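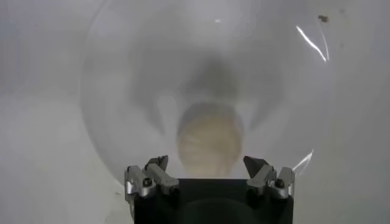
Foslow Memorial Register Stand, Model 400

The Foslow 400 is a freestanding register stand for funeral homes, chapels and church halls. It holds an open guest book at a reading angle, with a ledge for pens and a slot for prayer cards or service folders.

Specifications

Top: fits books up to 14 in. wide when open
Card slot: holds up to 200 folded cards
Column: steel, powder coated, in black or pewter
Base: weighted, with felt pads
Height: adjustable, 36 to 44 in.
Assembly: four bolts, hex key supplied

The column separates into two sections for transport to graveside or off-site services. Both sections and the top fit the Pitari carry case, sold separately. The base does not fit the case and should be carried flat.

An optional reading light clips to the upper edge of the top — battery only, no cord. The light is not rated for outdoor use in rain.
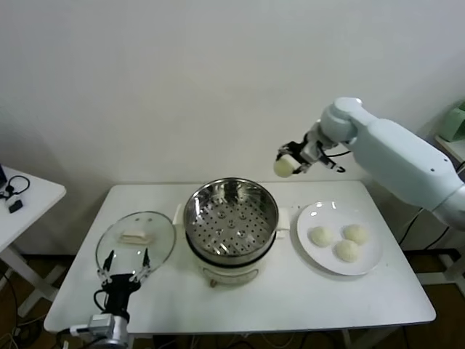
Steamer pot with basket, glass lid at left

Register books

The stand ships without a book. Sang register books are available with lined pages for 400 or 1,000 signatures. Covers can be stamped with the name of the deceased and dates of birth and death. Send stamping text in writing; proofs are returned by email and must be approved before work begins.

Care

Wipe with a soft dry cloth. Do not use solvent cleaners on the pewter finish. Check the column bolts after each move.

Ordering

Replacement ledges and felt pads are stocked as spare parts. For quantity orders, contact Liesbeth Peeters in trade sales. Orders for stamped books placed after 14th July ship in the following production run.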